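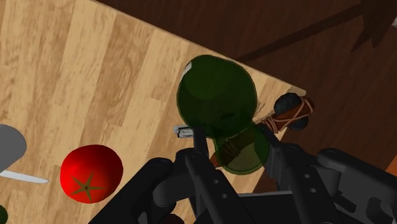

Section 4: Oiling the top

Right, so by now your Brira table should be standing on its own legs and not rocking about (if it is rocking, go back to section 3 and do the levelling feet again, I'll wait). Now for the part I like best, which is getting some oil into the wood. I've done mine every November for years and it still cheers me up.

The top comes from the Lillport workshop sanded but bare. You can put a plate on it in that state and nothing terrible will happen, but a glass of red wine is another matter. Try to get the first coat on within a week of unpacking.

You will need:
The tin of Skurley oil from the box marked B
Three or four lint-free cloths (old cotton T-shirts are perfect)
The fine sanding pad, also in box B
A jam jar with a lid, filled with water
Gloves, if you mind your hands smelling of linseed

1. Clear the table and wipe it down with a barely damp cloth. Leave it for an hour. I usually go and have lunch.

2. Run the sanding pad lightly along the boards, always with the grain. You only want to knock down the little hairs the damp has raised. Don't lean on it! Two or three passes over each board is plenty.

3. Brush the dust off, then go over everything with a dry cloth. Do the edges as well, and the corners, where dust likes to sit.

4. Stir the oil with a stick. Shaking it fills it with bubbles and you'll be chasing them round the table afterwards.

5. Pour a puddle the size of a saucer at one end and work it outwards with a folded cloth. Keep adding small puddles until the whole top looks evenly wet. A standard top takes about 85 ml for the first coat and a good bit less for the second.

6. Wait 19 minutes. I know that sounds fussy, but it's what the tin says and I've found it pretty much spot on – at half an hour the oil has gone tacky and you'll have to work much harder in the next step.

7. Wipe off everything that hasn't soaked in. Use a fresh cloth and keep turning it. The top should feel smooth under your palm and leave hardly anything on your skin.

8. Leave it overnight with a window open a crack, then repeat steps 4 to 7 for the second coat.

CAUTION: Oily cloths can heat up and catch fire by themselves if you leave them scrunched in a bin. Push them into the jar of water and screw the lid on, or lay them out flat outdoors until they've gone stiff. Please don't skip this one.

Note: The colour will deepen with the first coat and some boards will drink more than others. I panicked the first time and rang Dörte Kohlhase at the workshop, who told me to put the cloth down and look again in the morning. She was right, it had evened out nicely by breakfast.

Note: If you ordered the Olatunji extension leaf, oil it at the same time and from the same tin, both sides. Leave it out of the table until the second coat has dried or you'll glue it in (ask me how I know).

Using the table afterwards

You can eat at it after 56 hours, with mats. Go gently for the first fortnight – no hot pans, no wet cloths left lying about, and mop up spills when you see them. After that it's a table and you can treat it like one.

When drops of water stop sitting up in beads and start to sink in, it's ready for another coat. One thin coat will do, and you can skip the sanding unless the top feels rough.

For rings, scratches and the odd bit of candle wax, see section 6. Section 5 is all about fitting the drawer.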